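To: Malenix Student Robotics list
Subject: Re: Shelf time and the tray task
Date: September 2022

Dear members,

The faculty office has asked that the reply below be sent to the full list, as several teams have raised the same question.

> Our team would like to know whether the tray task will be scored
> on the lower shelf level only, as stated in the May rules, or on
> both levels. We have prepared our approach for the lower level and
> would need more practice time if the upper level is added. We would
> also like to know whether touching the shelf rail counts as a fault.
>
> On behalf of Team Dewulf

The tray task will be scored on the lower level only. The May rules remain in force, and the upper level will not be used for scoring this term. Teams may practice on it if they wish, provided the blue bins are left in their assigned places.

With regard to the rail, light contact between the finger pads and the rail is not a fault. A fault is recorded when the arm stops itself on contact or when a tray leaves the shelf. Each team is allowed 2 faults per run. A third fault ends the run, and the points earned up to that moment are kept.

Practice periods at the shelf are 40 minutes, of which the last five are to be used for returning all trays and bins. Teams that need more time may apply for a second period by writing to the club address. Requests are handled in the order received. Please give your team name and the version of the Castus control software you are running, as the older version does not save the wrist camera settings between periods.

Written reports remain due at the end of the term and should not exceed 30 pages, including drawings. Reports should be left in Room 123 or sent to the club address. Team Getasent has asked whether the grip tests may be placed in an appendix. They may, but the appendix is included in the page limit.

Further questions on the rules should be sent to this list so that all teams receive the same answer.

With kind regards,
Club Secretary
Malenix Student Robotics

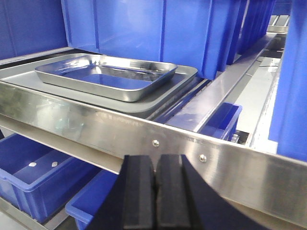 Tray task: gripper at the shelf rail, steel tray on the gray tray.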